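An afternoon with the bin-picking cell at Drultance
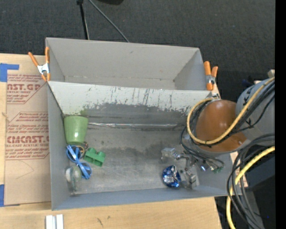 The picking cell with its two bins, the front one partly filled.

I had been meaning to get up to Cumbridge for the best part of a year, and when the Drultance workshop put a notice on its website saying the doors would be open on 3 August 2025, I packed a sandwich and went. It is a long drive and the last stretch is all roundabouts, but they had put tea on for us at the door, and very good flapjack, and by the time I had found a place to hang my coat I was quite restored.

There were plenty of things to look at (a laser cutter, a lovely old lathe, a wall of labelled drawers that I could have spent the whole day opening), but I had come for the robot arm, and I'm afraid I stood beside it for 40 minutes and made a nuisance of myself. Gordon McKinnon looks after it. He is a patient man and he answered everything, including the questions I asked twice.

The job sounds simple enough. The arm reaches into one grey bin, picks something up and puts it into the other, and then somebody sets it all up again. What goes in is a proper jumble: a pair of blue glasses, a light green cup, a green toy building block, a shiny blue and silver thing that catches the light beautifully. Gordon likes to mix awkward shapes with easy ones, and he changes them over when the arm has become too comfortable with the old lot.

What I hadn't expected was how much of the looking after has to do with the bins. They sit one behind the other on a plywood table, and there are spring clamps with orange handles at the sides of the rear one. If a bin creeps even a little, Gordon told me, the arm starts reaching for places where the floor used to be, and so the clamps get a squeeze every morning before anything is switched on. He let me try one. They are stiffer than they look!

The inside of the front bin is a sorry sight, all scuffs along the pale part of the back wall and thin dark scratches running down it. I asked whether he would be getting a new one. He said not until a wall cracks, and that he rather likes being able to see where the gripper has been catching, though he does run a thumb along the seam now and again to feel for anything sharp.

Then there are the cables. A thick yellow one comes down over the big grey part of the arm and loops round the orange-brown joint cover, with a bundle of black ones keeping it company most of the way. Gordon's rule is to leave plenty of slack and then move the arm slowly to the far end of its reach, watching for anything that pulls tight. He showed me his notebook, where the last check was written in at 1,960 picks, with a note beside it to look again at the thin wires down by the gripper. Those are the ones that give him trouble. He has replaced them 3 times, and he now keeps a spare set made up in a biscuit tin.

The gripper itself is a neat bit of metalwork, with small bolts and linkages near the wrist, and he goes over the bolts with a hex key at the end of each week. A dab of paint across each head would save him some checking, I suggested, and he very kindly wrote that down as well.

I had one more cup of tea and bought a raffle ticket on my way out. Parking is free behind the building, but do go in by the second entrance, as the first takes you into the tyre place next door.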